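Mock jurors wanted, Greenwood

Law firms love to say they know what a jury will think. I doubt it, and I'd like to test the claim. Brirkow Trial Research needs up to 87 adults to hear a shortened contract dispute and reach a verdict.

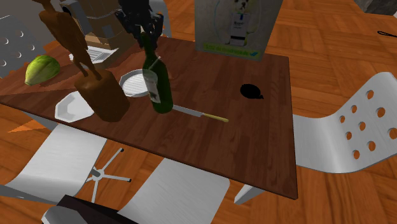

Jurors sit for one day and are paid $400. The case is a supplier's claim against a restaurant – dull on paper, and both sides' lawyers are far too sure of themselves. Expect arguments over goods as plain as a green bottle with a pale label, or a white plate. No legal training, please. Lawyers and their spouses can't apply.

Write to Manju Joshi, Suite 955, by the end of June.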